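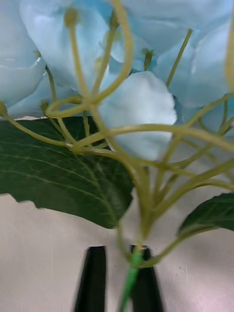 A reader at our Skerdale site wrote in to ask why the grip rules come before the speed rules in this manual, when every other guide on the shelf puts speed first. Good question, and we were glad to get it! A slow arm with a badly set grip will still crush a stem, drop a vase or catch a sleeve. Get the grip right and the rest of this section goes much more smoothly.

Home | Set-up | Safe working | Grip and handling | Care | Spares

Section 5: Good practice for gripping stems and other soft goods

By the Vosent handbook team, February
14 comments | 37 shares

This section covers two-finger gripping of light, bendy items: artificial flowers, leaf sprays, ribbon, soft packaging and the like. It applies to all Skirnodico cells, including the bench cells used for teaching by hand. Please read it through once before you touch the settings. It is not long, and the second half makes far more sense once you know the first.

5.1 Before you start

1. Walk round the cell. The floor should be clear and the stop button within reach of wherever you plan to stand.

2. Check that the stop button works. Press it, try to move the arm from the panel, then release it. Do this at the start of every shift, even if the last person tells you they have just done it.

3. Wipe the finger pads with a dry cloth. Glue and fluff build up faster than you would think, especially with fabric petals.

4. Look at the wrist camera picture on the panel. Both fingertips should show at the bottom edge. If only one shows, the bracket has slipped and must be set again (see 5.4).

5. Tie back long hair and take off scarves and lanyards.

CAUTION: Never reach between the fingers while the arm has power, however slowly it is moving. Use the stop button first.

5.2 Setting the grip

1. Choose SOFT GOODS from the tool menu. The grip force drops to its lowest step.

2. Bring the open fingers down on either side of the main stem, below the point where it branches. Side shoots are thin and will bend or snap if they take the load.

3. Close in single steps. Stop as soon as the stem no longer slides when you tug it gently with the long tongs.

4. Add one more step, and no more than one. This is your holding force.

5. Lift the item a hand's width and wait. If it turns or sags, set it down, open up and take hold again a little lower.

6. Save the setting under the item's name. "Flower 2" is no help to anyone on the next shift, so write what it is: hydrangea, single head, long stem.

Note: Big flower heads make a stem top-heavy and it may want to swing. Slow the wrist turn before you think of adding force. The difference this makes is lovely to watch, and it saves a lot of petals.

Note: Leaves that stick out low on the stem can fold under a finger as it closes. Turn the item so that the largest leaf points away from the pads.

5.3 Moving and placing

1. Set the first run to teaching speed. Stay at teaching speed until the same move has gone well 5 times in a row.

2. Keep other people outside the marked line. Visitors count as other people, and so do managers.

3. Watch the item, and let a second person watch the panel if you have one to spare.

4. When you are happy, go up one speed step at a time. Run the move again after each step.

5. Place the item fully on the surface before the fingers open. Letting go early is the most common fault we see in saved routines - it looks fine with a sturdy item and then goes wrong with a light one.

CAUTION: If an item drops, press the stop button before you pick it up. Do not try to catch it.

Fault 162 on the panel means the fingers closed further than the saved setting allows. Usually the item has slipped out or was never there. Stop, look, clear the fingers and start the move again from step 1.

Fault 631 means the wrist camera has lost its picture. The arm will hold its position and keep its grip. Support the item with the tray before you switch off, or it will fall when the fingers relax.

5.4 Resetting the camera bracket

1. Switch off and wait for the panel light to go out.

2. Loosen both thumbscrews by half a turn.

3. Slide the bracket until it meets the stop, then tighten the screws evenly.

4. Switch on and repeat check 4 in 5.1.

Very close objects will look blurred on the panel. The camera's focus is fixed, so leave the lens ring alone.

5.5 Keeping the log

Write down every drop, every fault and every change of setting, with the item name and the cell number. The Buenaventura shop began doing this before it was a rule, and their log is a joy to read: short lines, plain words, no blame. Several of the steps above came straight out of it.

Change the finger pads after 2000 grips or when the surface looks shiny, whichever comes first. Enter the change in the log and set the counter back to zero.

Next: Section 6, Shared benches and handover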